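Hernán Guzmán has fitted out small workrooms for Grenon for most of his working life, and he talks about them in terms of reach, height and light. The room at Escobedo was handed over in August, and he agreed to go through the decisions behind it.

He starts with the bench. "People ask for depth and then they fill the back of it with things they never touch," he says. "Past 67 centimeters you are leaning. I would sooner give them a longer bench and keep the depth down." The first drawing from Gadadon had it deeper. He sent it back 3 times.

Work done by hand at close range, he says, sets most of the other dimensions. A person bending over a task brings the head and shoulders forward, and a lamp fixed behind them puts a shadow exactly where they are looking. At Escobedo the lamps went in front of the user and slightly to the left. "It costs more in cable. You also have to decide early, before the wall is closed."

Clearance was the longer argument. Guzmán wanted space for two tools to be in use side by side with elbows out. The client wanted shelving. They settled on open racks from Grida, set high, with a load limit of 200 pounds per bay.

On clothing he is brief. "Short sleeves at the bench. I don't write it into the drawings, but I plan for it. A loose cuff catches on everything."

The fit-out came to 2628 dollars, without the floor. He considers the floor unfinished business. The old surface was kept, and it slopes toward the door by an amount he can measure and the client says he can't feel. The bench feet are adjustable for that reason. He has asked to go back and check them once the building has been through a full winter of heating.
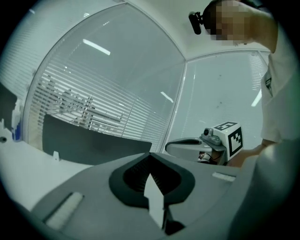 Close work with two hand-held grippers, short sleeves as usual.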